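The joy of fake fruit

Give me a red velvety cloth and a bunch of artificial grapes and I'm happy for an afternoon! Amanuel Nigatu feels the same. He has 30 bunches at Skerico, his prop shop, and he'll talk you through every one (bring a snack, a real one).
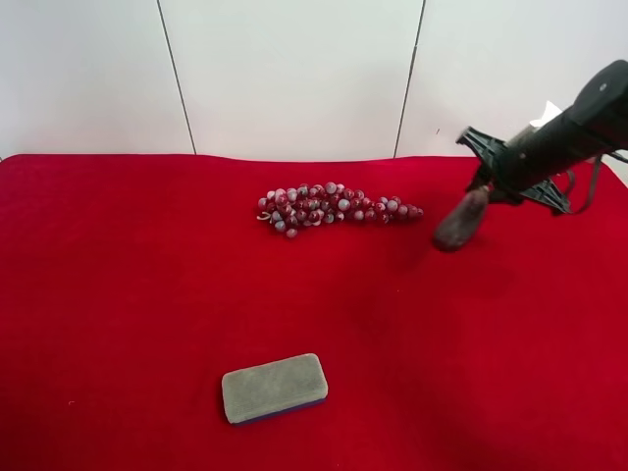
Burgundy, with a bit of frost

His favourites are the marbled sort, wine red with pale bluish patches, glossy all over. Lay them on their side and let the thin end trail.

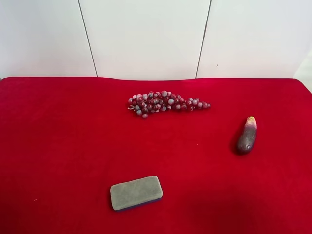 A toy eggplant makes good company, though he's firm that it's an aubergine. Leave plenty of bare cloth between things, because a deep red like this wants room.

Velvet does need looking after. It picks up every speck of lint, and the pile changes shade whichever way you stroke it.

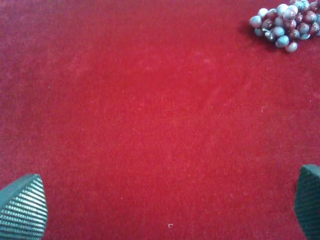 Amanuel brushes his in one direction, then usually spoils it by moving the grapes again. Skerico is open until 3 most afternoons in November.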